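What's Left of the Play Food
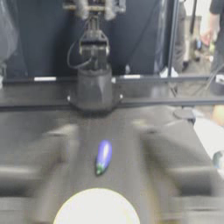
The basket under the stairs

I finally went through the play food on Friday. We bought most of it when my oldest was three, and other people kept adding to it after that. Carleen Wihongi gave us a grocery bag of it when she moved to Boltham, and half of that was eggs.

The eggplant was at the bottom, under the pizza slices. It's the shiny purple-blue one with the short green cap, and it has been in every game of restaurant played in this house. I don't cook eggplant. My kids have still served me hundreds of plates of it.

What I kept

I kept anything that looks like the food it's supposed to be. The eggplant stays, and so do the carrots, the bread and one banana. The second banana went in the giveaway box. I also kept the little pot with no lid because my youngest uses it as a hat for her bear.

What went

The cardboard boxes of cereal and crackers were crushed flat, so those went into recycling. The plastic chicken had a split down the side and I threw it out. There was a long discussion about the chicken. The eggs went to Maarten Desmet down the street, whose twins are just getting into this stuff.

Washing

I used warm water and dish soap in the kitchen sink, then laid everything on a towel overnight. Hollow pieces take longer. If you squeeze one and hear water, find the hole and stand it with that side down. I skipped the dishwasher after what happened to the lettuce last year.

All of it now fits in one bin on the low shelf, and the basket is free for winter hats. I still need to find the other half of the bread. It was in the car in February.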